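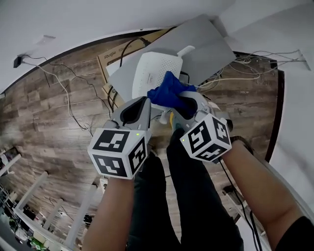 Rowena Mangubat meinte bei der Zwischenpräsentation, ein Router müsse überhaupt nicht geputzt werden, er stehe ja nur da, und wer daran herumwische, ziehe am Ende bloß ein Kabel heraus. Der Einwand hat uns beschäftigt, und ein Teil der Arbeit ist daraufhin anders verlaufen als geplant.

Projektbericht: Reinigung und Ordnung an Netzwerkplätzen im Wohnheim Sandlow
Bearbeitung: Imelda Agbayani, Marek Slanina
Betreuung: Toshio Ikeda

1. Ausgangslage

Im Wohnheim Sandlow hat jede Wohngemeinschaft ihren eigenen Router. Die Geräte stehen auf Regalbrettern, auf Fensterbänken oder einfach auf dem Boden. Für die Reinigung der Wohnungen gibt es einen Plan, in dem Küche, Bad und Flur vorkommen. Der Netzwerkplatz kommt darin nicht vor. Beim Auszug im letzten Semester wurden mehrere Geräte in einem Zustand übergeben, den die Hausverwaltung beanstandet hat.

Wir wollten deshalb eine kurze Anleitung schreiben, mit der eine WG ihren Netzwerkplatz selbst reinigen und ordnen kann, ohne Vorkenntnisse und ohne dass danach jemand vom Netzdienst kommen muss. Untersucht wurden 24 Plätze.

2. Vorgehen

Zuerst haben wir uns angesehen, wie die Plätze im Alltag aussehen. Meistens liegt das Gerät in der Nähe einer Steckdose, und die Kabel laufen von dort quer über den Boden. Helle und dunkle Leitungen liegen nebeneinander, ein Teil davon als Knäuel vor der Wand. Oft steht auch noch der Karton daneben, in unserem Beispiel einer mit dem Aufdruck Ruijie. Viele Bewohner heben ihn wegen der Garantie auf.

Gereinigt wurde mit einem Tuch. Getestet haben wir drei Varianten: trocken, nebelfeucht und mit einem Kunststoffreiniger von Zerkden, den wir noch aus einem anderen Kurs hatten. Der Reiniger wurde immer auf das Tuch gegeben und nie auf das Gerät. Für das Lüftungsgitter kam zusätzlich ein weicher Pinsel zum Einsatz.

Die Reihenfolge war zunächst so festgelegt:

Netzteil ziehen und fünf Minuten warten.
Gerät auf eine glatte, helle Unterlage stellen.
Oberseite mit dem Tuch abwischen, vom Gitter weg nach außen.
Antennen am Fuß festhalten und nach oben hin abwischen.
Seiten und Unterseite, zuletzt die Anschlüsse mit dem Pinsel.
Kabel abwischen, auslegen, bündeln.
Netzteil wieder einstecken.

3. Änderung nach der Zwischenpräsentation

Der Hinweis mit den herausgezogenen Kabeln war berechtigt. Bei zwei Wohnungen hatten wir selbst das Problem, dass nach dem Umstellen eine Leitung im falschen Anschluss steckte. In der einen merkte man das sofort, in der anderen erst am Abend, als das Zimmer am Ende des Flurs keine Verbindung hatte.

Wir haben daraufhin einen Schritt vorangestellt. Bevor etwas bewegt wird, bekommt jede Leitung an beiden Enden ein Etikett. Verwendet wurden beschreibbare Klebefahnen der Firma Peng, insgesamt 142 Stück. Beschriftet wird mit Zimmernummer und Anschluss, also etwa "Z3 - LAN2". Bleistift hat sich nicht bewährt, Folienstift schon.

Außerdem haben wir die Unterlage genauer beschrieben. Ein Küchentuch rutscht auf Laminat weg, eine feste Platte ist besser. Wenn sie schräg an etwas lehnt, muss das Gerät mit einer Hand gehalten werden, was beim Wischen umständlich ist. In der endgültigen Anleitung steht deshalb "waagerecht hinlegen".

4. Ergebnisse

Das trockene Tuch reicht auf glatten Flächen fast immer. An den Kanten des Lüftungsgitters bleiben damit aber Fusseln hängen, vor allem wenn das Tuch zusammengeknüllt und fest aufgedrückt wird. Besser ist es, das Tuch zweimal zu falten und flach darüberzuführen. Nebelfeucht ging es auf weißem Kunststoff am schnellsten. Der Reiniger brachte nur bei alten Kleberesten einen Unterschied und wurde aus der Anleitung gestrichen.

Für die Kabel haben wir länger gebraucht als für die Geräte. Lose am Boden liegende Leitungen sammeln Staub, und mit dem Staubsauger kommt man nicht dazwischen. Gebündelt und an der Fußleiste entlang verlegt, bleibt die Laufstrecke frei. Zu enge Bündel sind wiederum schlecht, weil man für jede Änderung alles öffnen muss. Wir empfehlen Klettband im Abstand von einer Unterarmlänge - Kabelbinder nur dort, wo sicher nichts mehr umgesteckt wird.

Die Materialkosten für das gesamte Projekt lagen bei fast 100 Euro. Der größte Posten war das Klettband.

5. Offene Punkte

Nicht geklärt ist, wie oft gereinigt werden soll. Wir haben zweimal im Jahr vorgeschlagen, jeweils zum Semesterwechsel, Toshio Ikeda hielt einmal für ausreichend. Dafür müsste man dieselben Plätze über längere Zeit beobachten, und das war im Rahmen des Kurses nicht möglich.

Offen ist auch die Frage der Kartons. Einige WGs möchten sie behalten, haben aber keinen Platz außer direkt neben dem Gerät. Marek hat angeregt, sie flach zusammenzulegen und im Kellerabteil zu lagern. Die Hausverwaltung hat dazu noch nicht geantwortet.

Die Anleitung umfasst eine Seite und wird im Dezember in den Fluren ausgehängt. Eine englische Fassung ist in Arbeit.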